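Buy the pads before you buy the second robot
February – Opinion, from the Ulport training lab newsletter

Planning season is my favourite part of the year, and I know how that sounds.

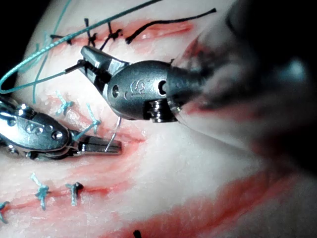 A reader in Zúñiga wrote after my last column to say that practice material is a rounding error, and that anyone fretting over it has never had to sign for a robot. Fair point about the signing! I still think the reader is wrong, and cheerfully so.

Look at what gets used up in an ordinary session. One pad, three incisions, black knots along the top one and teal knots on the two below, and thread going through at a pace that would frighten any stockroom. The arms will be there next year. The pad won't, and neither will the needles, and the instruments have a working life of their own that somebody has to put in a spreadsheet.

Our first plan had one line for the robot and one line for "sundries". By the end of spring the sundries were gone and we had a marvellous machine that people were booking and then not using. We bought pads in a hurry from Clekar and paid for the hurry. For 4 weeks the lab was quieter than it was before the robot came.

So this year I'd like us to work backwards. Decide how many hours we want each trainee to have on the robot – I would say 8 a month – and cost everything those hours eat. Pads, suture, needles, spare instruments, cleaning, the service contract. Then see what is left for new kit. If it stretches to the Wurnico upgrade, wonderful, I'll be first in the queue.

I would also split the instrument budget in 2, half spent in the first months and half held back. Instruments wear unevenly and no quote I've read will tell you which ones you'll be short of.

None of this is gloomy. Watching people get better at a fiddly knot is a joy, and it's the cheap stuff that lets them tie the next one. Give me a full cupboard and a busy robot over two robots and a rota of excuses.

Related
Leasing or buying: what we learned at Ulport
Reading a service contract without falling asleep
Clekar and Wurnico pads compared

Contact the newsletter | © Ulport training lab | Back to top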